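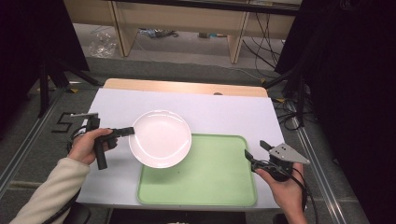
A white plate and a green tray on a covered table.

Home | Opinion | Columns | Letters | Archive
Print this article | E-mail this article

Plate size belongs in the recipe
By Viorica Nedelcu

A recipe specifies the oven temperature, the pan, the weight of the flour and, in better books, the size of the eggs. It then says "serves 6" and stops. The vessel that the food is eaten from is left to the reader. I think this is an error of specification, and that it should be corrected in print.

Consider what "serves 6" means. It is a total yield divided by an assumed portion. The assumed portion is almost never stated by weight. The cook divides the pot by eye, and the eye uses the plate as its reference. A dinner plate with a flat well of 8 inches has an area of 50 square inches. A plate with a well of 10 inches has 78. At the same depth of food, the second plate takes more than half again as much. A stew that serves six on the first will serve four on the second, and the last two people get bread.

Cooks compensate, of course. They see the pot going down and reduce the later portions. The result is that the first person served gets the most and the cook gets the least. Anyone who has cooked for a family knows this pattern.

The trade solved the problem long ago. A catering kitchen works from a portion sheet that names the ladle, the scoop number and the plate. Erlinda Samonte, who ran the kitchen at the Ambrosio for 16 years, kept hers taped inside a cupboard door. Rice was one level scoop, 200 grams cooked. The plate was listed by its well diameter. When the hotel changed its dinnerware, she rewrote the sheet before the new plates went into use, and food cost for the month stayed where it was.

Home cookbooks have no equivalent. I went through the ones on my own shelf. Most give a yield in servings only. A few of the baking books give a yield by weight or by piece, and these are the ones I trust. Only one, Hậu Phí's small book on braises, gives the bowl: "a bowl that holds two cups to the rim." With that one line, the yield can be checked in advance with a measuring cup and tap water.

Two objections are usually raised. The first is that appetites differ. They do, but a stated portion doesn't oblige anyone to eat it. Shoe sizes are printed on the box although feet differ. The second is that plates are sold under names such as "dinner" and "salad" and the reader can be expected to know them. The names aren't standardized. The Drurkance catalog sells a dinner plate that is smaller across the well than the lunch plate from Derketance. The outside diameter, the only figure on either label, includes a rim that holds no food.

Rim width deserves more attention than it gets. Two plates of equal overall diameter can differ by a third in usable area. A coupe plate, with no rim, uses nearly all of it. If manufacturers printed one more number on the box, it should be the well diameter. For bowls it should be the volume at a normal fill line, and the full volume second.

My proposal is modest. Under the yield, a recipe should carry one further line: portion weight as served, and the vessel assumed. For a pasta dish it might read "350 g per person, 8-inch well." It costs the publisher one line of type. Readers who don't care will skip it, as they skip the metric column now.

Until then, the measurement takes five minutes with a ruler. Measure the flat part only. Write the figure inside the front cover of the book you use most, and next to it the number of people your largest pot has in practice fed.

Print this article | E-mail this article

Recent in Opinion
The case against the quarter-teaspoon
Rodel Enriquez: Sell spices by volume
Lovely Cruzado: What the Rikeck market got right about scales
Letters: Oven dials, continued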